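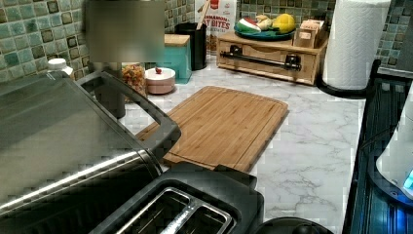
Dilwyn Pritchard wrote in after the last version of this guide and said he'd spent his whole budget on the arm and had nothing left for the stand, the cables or a second set of finger pads. I've heard that so many times now that I moved the money part up here, ahead of unpacking and setup. Please read it before you order anything!

Section 2. Planning and budgeting for a home kitchen arm

I'm writing this for a small arm working at a regular kitchen counter, the kind people actually cook on. I set mine up at the Julport house and most of what follows comes from that.

1. Measure the counter first. Write down the depth from front edge to backsplash, then the depth you really have once the canisters and the paper towels are back where they live. The second number is the one you shop with.

2. List what stays out. Toaster, cutting board, fruit, cereal — whatever your household won't put away. An arm that only works on a cleared counter will sit idle by August, in my experience.

3. Pick your tasks and keep it to 2 for the first season. I chose moving jars and putting utensils back in the holder. Both sound easy. The utensils took me weeks.

4. Price the whole station. Here's how mine came out on top of the arm itself:
Stand and clamps: $138
Everything else (spare pads, power strip, cable covers, camera mount): nearly $500

Note: Braneck sells the stand separately from the clamps. I missed that and paid shipping twice, so check your cart.

5. Get quotes from 2 suppliers. I used Skoltholm and Arroyo. Ask each one what a replacement gripper costs and how long it takes to arrive, and get the answer in writing.

6. Check your outlets. You want the arm on a circuit it doesn't share with the toaster or anything else that heats.

Caution: Don't clamp a stand straight onto a stone or stone-look counter. Use the rubber pads and tighten by hand only. Ask the counter installer if you aren't sure how much overhang it can take.

Caution: Keep cables away from the toaster slots and out of reach of the arm at full stretch. Move it slowly by hand through its whole range before you power it up.

7. Hold some money back. Sabine Voß talked me into leaving part of the budget alone until the arm had been running for a month, and I'm so glad she did — I ended up wanting softer finger pads and a longer cable, and I'd never have guessed either one at the start.

Once the order is in, go on to Section 3 and clear a spot for the boxes.

Related sections
Section 1. Is a counter arm right for your kitchen?
Section 3. Unpacking and checking the parts
Section 4. Mounting the stand
Section 7. Replacing finger pads
Cost worksheet (blank)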